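Produce Table and Bagging Station – Walk-Round Checklist with Comments

Site: Prillow, fruit counter and packing corner
Checked by: Tuulikki Savolainen
With: Pieter Mulder
Date: 28 May 2020
Items on sheet: 13
Result: 11 OK, 2 to follow up

What a nice round this was! The corner has come a long way and I enjoyed every minute of going through it. Comments are under each item, and I've kept the numbering from the old Hovland sheet so Vasilis can compare.

1. Floor clear for one full step around the table – OK
Mats flat, no cords across the walkway. Lovely.

2. Work surface wiped and free of crumbs – OK
Pieter has switched to the softer cloths and the corners are so much easier to get into.

3. Edging strips firmly seated, no raised ends – OK
Run a fingertip along the full length (slowly, please).

4. Plates free of chips and cracks – OK
Check the rim as well as the middle. Wavy or petal-shaped rims take longer, and a small chip can hide in the dip between two petals. Turn the plate over too.

5. Fruit plate not overfilled – OK
Everything should sit inside the rim without leaning on its neighbor. Long things like a banana go down first or across the middle, round things beside them.
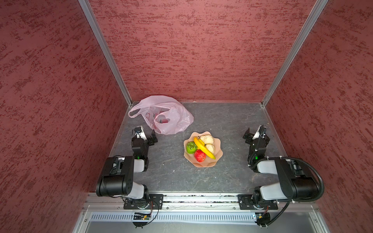 6. Bags stored within reach, away from the front edge – OK
I'm really pleased with this one. Last time they were in a drawer on the far side and people were stretching over the plates to get at them.

7. Bags checked for splits before filling – FOLLOW UP
Two from the new Vivport pack had a short split at the base of the handle. The rest were fine. Pentti will go through the pack and put the bad ones aside.

8. Bag mouth opened wide before anything goes in – OK
Worth practicing! Thin pink bags like to fold back on themselves, and then the fruit catches on the rim. Spread the handles apart, push the folds down, then start.

9. Bumpy or ridged fruit held by the sides and lowered in – OK
No dropping from height. Let go when it is over the opening and low down.

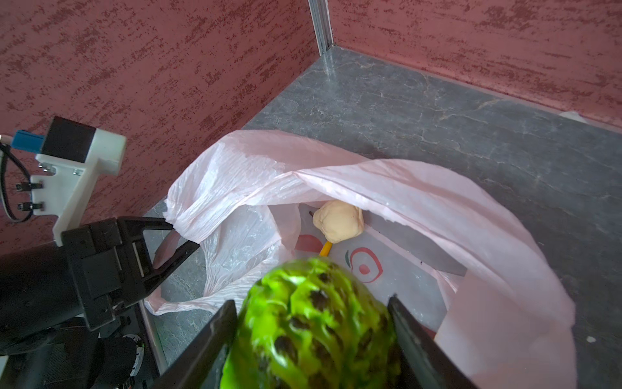
Can the bag be left lying on the table while it is being filled?
It can, as long as the mouth stays open and the bag lies well back from the edge. Lift it by both handles once the last piece is in.

10. Soft items placed last – OK
Anything that dents goes on top of the firm fruit or gets its own bag.

11. Lighting bright enough to see marks on the fruit – OK
Much better with the new lamp – I could read the small print on the sheet without my glasses.

12. Bags kept away from small children – OK
Hooks are high enough. Warning label in place by the door.

13. Spare cloths and hand wipes stocked – FOLLOW UP
One box of wipes left. Tarık Şimşekoğlu has the order form, and the shelf code is 59.

Signed copy to Vasilis Trajkovski, second copy in the Briratden folder. Items 7 and 13 to be looked at again before the end of May.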